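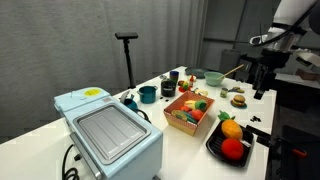 How Heat Moves When You Cook
Kitchen Science, Part 3
Updated 22/02/2023

Heat is energy moving from a warmer thing to a cooler thing. It never flows the other way by itself. In a kitchen it moves by conduction, convection and radiation.

Conduction
Conduction is heat passing through things that touch. When a pan sits on a hot burner, the tiny particles in the bottom of the pan shake faster. They bump their neighbors, and the shaking spreads through the metal. Metal conducts heat well. Wood and most plastics do not, so many pans have handles made from them. A ridged grill plate touches food only along the tops of its ridges. Those strips brown first, and they make the dark lines on grilled bread.

Convection
Convection is heat carried by a moving liquid or gas. Water at the bottom of a kettle warms up, spreads out a little and rises. Cooler water sinks to take its place. The loop keeps going until the water boils.

Radiation
Radiation is heat that travels as invisible waves. It needs nothing to carry it. The glowing wires in a toaster send out these waves, and the bread soaks them up.

Oven numbers
A recipe may say to bake rolls at 225 degrees Celsius. The same recipe in Fahrenheit says 437. The heat is equal. Only the scale is different.

Words to know
Conductor: a material that heat moves through easily.
Insulator: a material that slows heat down.
Particle: a very small piece of matter.

Next: Part 4, Why Water Boils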